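Re: [warau-fibre] Madder going brown on me, plus the blanket
From: Yesenia Meléndez
To: warau-fibre list
Wednesday, 9:40 pm

Akinyi Waweru wrote:

> Hi all, has anyone had decent luck with madder on the Kinyua fleece? I did
> two lots on the weekend and both came out the colour of a wet brick. It's
> not awful, but I wanted a proper red for the border of the August blanket
> and this is heading for tan. I used alum at the usual rate, tank water, and
> kept the pot just under a simmer for an hour. Roots were the chopped ones
> from Trumik, soaked overnight.
>
> Also, is the border meant to be madder only, or can I cheat? I can't find
> the email where we decided.
>
> Akinyi

Hi Akinyi (and everyone else who's been quiet since the fleece day!),

Just under a simmer is your culprit, I reckon. I did exactly the same thing my first two winters with madder and ended up with enough brick-coloured yarn to knit a house. The browns in the root come out when it gets hot, and once they're on the wool they're staying. I put the roots and the wool in together, bring the lot up very slowly, and once it's too hot to keep my hand in I turn it down and leave it alone. Then I turn the gas off and go to bed. It looks like nothing's happening for ages and then you lift the lid at breakfast and it's gorgeous.

The other thing is the tank water. Ours is very soft and madder likes it a bit hard, so I throw in a teaspoon of chalk per pot. Halima crushes up those antacid tablets from the chemist and swears by them, and her reds are better than mine, so take your pick. Don't go mad with it though, too much and the wool feels like rope.

How much root did you use? The Trumik bags changed at some point and the new ones seem much woodier than the old, more stem than root if you ask me. I've gone up to the full weight of the wool and I still don't get what I used to. If you've got an old coffee grinder, whizz them up before you soak them and tie them in a stocking, otherwise you'll be picking bits out of the skein until Christmas. I speak from experience. There is still madder in my good cardigan.

As for the fleece itself, Kinyua is a greyer white than it looks in the bag. I scoured a bit next to some of the Grirka top and the difference was a shock. Anything you put over it is going to come out a touch duller, and you can either fight that or let the red go deep and call it maroon. I'm for letting it go deep. With the blue squares next to it I think a bright red would look like a footy jumper anyway, and Erick has already made that joke twice.

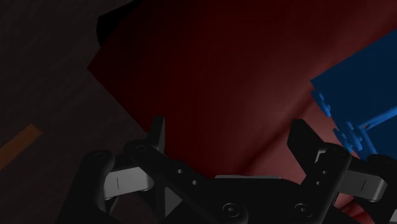
Near-black at the top down to a lighter maroon, with bright blue on the right.

The lighter end of that is where I'd like the border to sit. The near-black is a step too far for me, it would just swallow up all Visitación's lovely stitching, and half of us can't see dark yarn after four in the arvo as it is.

If your two lots are already brick, don't chuck them. Overdye! A bit of cochineal over a brownish madder makes a terrific wine colour, and it takes hardly any. I used 24 grams on my last lot and that did the whole pot with enough left in the bath for some pinky handspun (which I have no plan for, don't ask). Cream of tartar in the bath pulls it back towards scarlet, so leave that out if you want it to stay deep. And a tiny pinch of iron right at the end if it still looks too cheerful, but I do mean tiny, in a separate bucket, with the wool lifted out while you stir it in. Iron is how I made the brown hat.

On whether it's madder only - no, you can cheat. We talked about it at Erick's place when it was raining and I don't think anyone ever put it in an email, which is why you can't find it. The blue was meant to be all indigo and then Visitación ran out of patience with her vat, so at least three of those squares are from a packet. They look fine. You'd need to lick them to tell.

Quantities, while I've got the notebook open. I weighed everything after the fleece day and we had 1316 grams scoured and spun, of which 604 is put aside for the border. You've got your two lots out of that, I've got a bag, and Halima has the remainder sitting undyed in her spare room. I'd hang on to Halima's until yours and mine are done, then she can dye to match whatever we end up with. Please don't anybody spin theirs any finer! Mine's already thinner than Akinyi's and I'm going to have to double it at the corners.

If you want to do the overdye in one go so it all matches, my big pot is free any day except Wednesday. It holds 25 litres, it's stainless, and it fits in the back of a hatchback if you put the seat down and don't mind the smell. You'd need to bring your own gas ring because mine is making a noise I don't like. Or come here and we'll do it under the carport with a cuppa, bring the dog.

Erick, you asked ages ago about lightfastness and I never answered, sorry. I've had a strip of the maroon taped inside the laundry window since last summer, half of it under cardboard. The madder has barely shifted. The cochineal over madder has dulled slightly on the bare side but you'd have to be looking for it. The pink from the leftover bath has gone the colour of a bandaid, so please let's not use that for anything we're giving away.

Visitación, are you still right to do the joining? And do you want the border in one long strip or four? I've been knitting it as four and mitring the ends, but I can graft it if you'd rather. I won't enjoy it but I can.

Last thing, someone left a niddy-noddy here with blue tape on the handle. It's on the hook by my back door.

Yesenia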